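Frequently Asked Questions
Last updated 15/03/2025

I get a lot of the same emails about the home yoghurt and kefir cultures I sell, so I've put my answers in one spot. If yours isn't on the list, send me a note through the contact form and I'll get to it when the kids are in bed.

Which culture should I start with?
If you've never made yoghurt before, go with Stirkia. It's mild, it sets up nicely in full cream milk and it puts up with a fair bit of mucking around. Nornard is the tangy one and my favourite by a mile (I have it on everything, including baked spuds), but it sulks if your kitchen's cold. Kurek is the kefir, so it's a drink and won't ever go thick enough to hold a spoon up.

How long will a sachet keep?
In the freezer, a year or a bit more. In the fridge, three months. In the post it's fine for a week or so, even in a warm March, so please don't panic if yours has been sitting in the letterbox over a long weekend!

What temperature do you use?
I heat the milk to 82 degrees, let it drop to 43 and then stir the culture in. After that it goes in an esky with a couple of jars of hot water and a towel over the top. Eight hours for Stirkia, ten for Nornard. I've done Nornard overnight and forgotten it until lunch, and it was very sour but we ate it.

How do you check a new batch of culture?
Every lot gets a trial run in three kinds of milk before I pack any of it. I measure the starter by the millilitre for those, take the pH every couple of hours and write it all up in an exercise book. Lot 114 was slow to set so it never went on sale. Lot 103 was a ripper and I'm still cross I didn't make more of it. 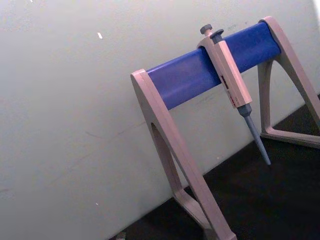 Trevberg wrote in to say that all this measuring is overkill, and that a spoonful of the last batch has done the job in their house for years. Fair enough too! I did it that way for ages and still do for our own breakfast. The trouble is that the balance of bugs shifts a little with each batch, and by the sixth or seventh mine starts going stringy. If yours doesn't, lucky you, keep going.

Can I use soy or coconut milk?
Soy works pretty well with Stirkia as long as it's the plain kind with nothing in it but soybeans and water. Coconut needs a thickener and I've never been thrilled with the result. Oat I've given up on.

Mine's gone watery, is it off?
The yellowish liquid on top is whey, so stir it back in or pour it off. If you see pink, orange or fuzz, chuck the lot, scald the jar and start again with a fresh sachet.

What does postage cost?
It's a flat $5.70 for as many sachets as will fit in a padded envelope. I post on Tuesdays... or I used to, these days it's whenever I've got a decent pile. Pick-up is fine as well, just email first so I can chain up the dog.

Do you run workshops?
I did two last year and there's a waiting list for the next one. My kitchen fits eight people if they're friendly. Bring an apron and a clean one-litre jar with a lid that seals.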